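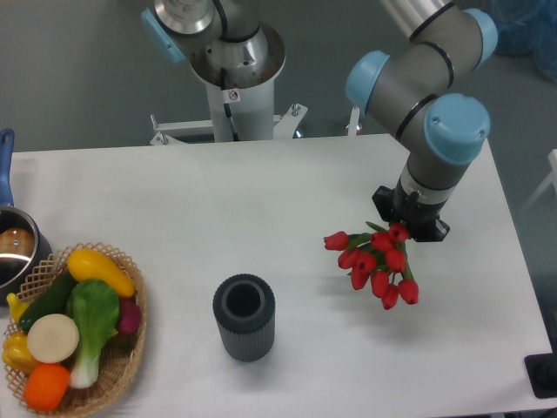
Tape Labels and Their Listeners: A Semester With the Ranach Catalog

Final report, Independent Music Cultures

1. Why I picked this

I found my first Ranach cassette in a box of my uncle's things, between a broken Walkman and a stack of train timetables. It had no track list, only a catalog number written in silver pen, and the music on it was forty minutes of slowed-down drum machine and somebody breathing through a delay pedal. I loved it right away! I wanted to know who made it, how many copies existed and how anyone outside one small town ever got to hear it. So when we were told to choose a label and study how it reached people, I already had mine.

Ranach was a cassette label run out of Vetthorpe by Amedeo Gatti, who also recorded as Goltell. It put out 47 releases before it stopped. Most were dark ambient or minimal synth, with a few harsh noise tapes near the end that the early fans apparently hated (more on that in section 4).

2. What I worked with

Gatti still has his mail order ledger and let me scan all of it, for which I can't thank him enough. It lists 714 orders. Each line has a date, a town, the catalog numbers sent and sometimes a note such as "trade" or "send again, crushed." I typed everything into a spreadsheet, which took most of January, and I removed the names of buyers before doing anything else.

I also read every issue of Quintana, the photocopied zine that reviewed nearly all of the label's tapes, and I talked to Gatti twice by phone. The second call went on until past midnight his time and we spent a good part of it on reverb units.

3. How the tapes moved

My first guess was that reviews sold tapes. They did, a little. When Quintana covered a release, orders usually picked up for a month and then dropped back. The bigger effect came from trades. Gatti swapped tapes with other small labels, and those labels put his in their own lists, so a town would show up in the ledger with a single trade and a few months later there would be paying customers from the same town. I checked this on a map and got really excited, because you can watch it spread from one town to the next like ink on wet paper.

The compilation tape, Ranach 7, matters more than I expected. It had seven artists on it, and each got a handful of copies to give away as payment. Gatti told me he did it that way because he had no money. After that tape the ledger gets much busier, and several people order the whole back catalog at once. The run was 80 copies, the largest he ever made, and he dubbed all of them at home on two decks. One deck ran slightly fast. That means there are two versions of Ranach 7 in circulation at two different pitches, and I have now heard both (the slow one is better).

4. The noise tapes

The last few releases are much louder and rougher. Quintana gave the first of them a one-line review: "Has his mixer caught fire?" Repeat customers fell off after that, and I was ready to write that the change of style ended the label. Gatti disagreed. He said postage had gone up and he was tired of standing in line. Looking at the ledger again, orders from farther away had already been thinning out before the first noise tape came out, so I think he's at least partly right. I'd want the postal rates for those years to say more.

5. Problems

The ledger only shows mail order. Gatti sold tapes at shows too, out of a shoebox, and kept no record of it, so Vetthorpe itself is nearly missing from my map. Some of the town names are hard to read, and I left those lines out of the map but kept them in the totals. Also, I'm a fan, and I asked fan questions. A more skeptical interviewer might have pushed harder on how the artists felt about being paid in tapes.

6. What I'd do next

I would love to get the trade lists of the labels on the other end and match them against this one. Two of the artists from Ranach 7 are still recording and have said they'd talk to me over the summer. Gatti is also looking for the Goltell four-track masters, which he thinks are in his sister's garage.

The spreadsheet, without buyer names, is in the course folder together with my map and the scanned covers.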